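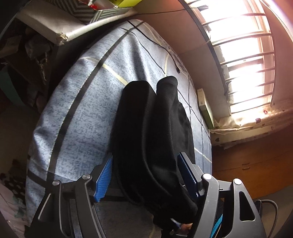

Figure 1. Hand-held gripper with a black garment between the finger pads.

Do Hand-Held Demonstrations of Garment Handling Teach a Robot Anything?
Kanokwan Kaewsai
Project report, Robotics Lab, Trimcombe
May 12, 2019

Background

The idea behind hand-held grippers is easy to like. A person picks up a gripper the same shape as the one on the robot, does a chore with it, and the recording becomes training data. No robot has to be in the house. The Marras project, which this report belongs to, started from the claim that data made this way is as good as data made by driving the arm by remote control, and much cheaper.

I believe the second half of that claim. After this spring I am less sure of the first half, and I don't think the test we ran was strong enough to settle it either way.

Task and data

The task was to take a dark garment lying on a bed, grip it near an edge, lift, and lay one part over another. We chose dark cloth on purpose. Earlier tests in the lab used a checked towel, and a checked towel gives a vision model plenty to hold on to. A black garment shows very little: folds look like shadows, and the place where one layer ends and the next begins is often a guess even for me.

I used 30 demonstrations recorded on a bed in a lived-in room and 30 recorded on the lab table with the Banska arm under remote control. Each set was used to train the same model from scratch. A take was thrown out if the cloth left the working area or the operator stopped partway.

I labeled every grasp by hand as single layer, double layer or unclear. This was slow and I would not trust my own labels too far. When I labeled 10 takes a second time in March without looking at the first round, 4 of them came out different. Most of the trouble was with pinches where the cloth stands up between the pads, as in Figure 2. From the front, a single layer pulled into a ridge and two layers lying together look much the same.

Figure 2. Fingers closed on a raised fold.

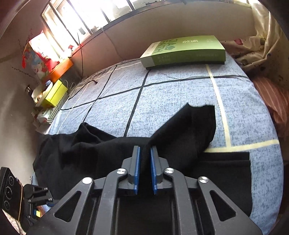
Results

Each model got 10 tries on the arm with the same garment, starting from a heap I dropped by hand. The model trained on hand-held data made a usable first grasp in 7 tries. The model trained on remote-control data made 4.

Put that way it sounds like a win for the hand-held method, and that is how it was presented at the group meeting in Trorkholm. I have three problems with it.

First, ten tries is very few. A couple of lucky drops would change the ranking, and I did nothing to make the heaps match from one model to the next beyond trying to drop them from the same height.

Second, the two sets differ in more than the way they were collected. The bed is soft and the lab table is hard. On a mattress, a finger can press down a little below the cloth and scoop it up. On the table it stops dead. The arm was tested on a foam pad, so the bed data had the easier match.

Third, "usable first grasp" was my own measure, and I picked it after seeing some early runs. Full folds were too rare with either model to compare. A score chosen because the real score came out near zero should be read with care.

What the two-handed takes show

Part of the bed set was recorded with a gripper in each hand. I had expected these to be the most useful takes, because people hold cloth with one hand while moving it with the other.
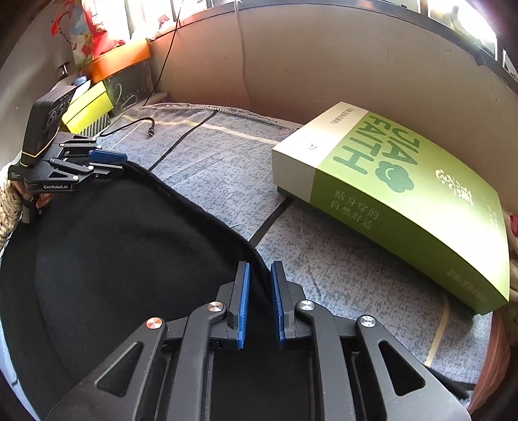
They were also the hardest to use. Our arm setup has one gripper, so for training I kept only the right-hand motion and dropped the left. The result is a model that has learned half of a cooperation. In several tries it pulled sideways at a hem as if something were holding the far side, and the whole garment just slid. I don't blame the method for that, since the choice was mine, but it does show how much of a good demonstration can sit outside the part you train on.

There is also the question of what the person can see. I stood over the bed and used my eyes, while the model has only its camera. If I reached for an edge because I could see it from the side, the recording holds the reach but may not hold the reason.

Next steps

Repeat the comparison with both sets recorded on the same surface. Fix the starting heaps. Write down the score before the first run. Get a second person to label the grasps and report how often the two labelers disagree. Leave out the two-handed takes until there are two arms to play them back on.

Until then I would ask the group to stop quoting the 7 against 4 result on slides without the number of tries next to it.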